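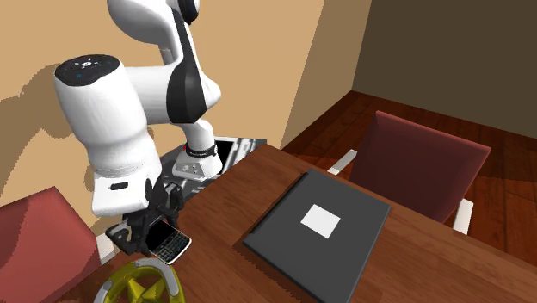

3.2 Colour and recall

Readers in Pastuvville were shown 30 printed pages and asked the next morning which colours they remembered. Red was named most often, even where it filled very little of the page. Berrada's earlier survey found the same for shop signs.

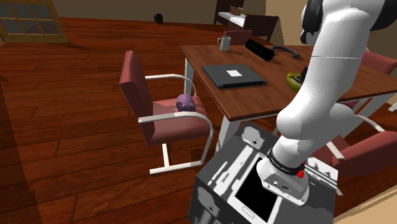 Small areas of colour are remembered best when the rest is plain. A single red button against white and black, as in Figure 2, is a typical case. Patchy light and shadow, also seen there on the grey base, was left out of the scoring.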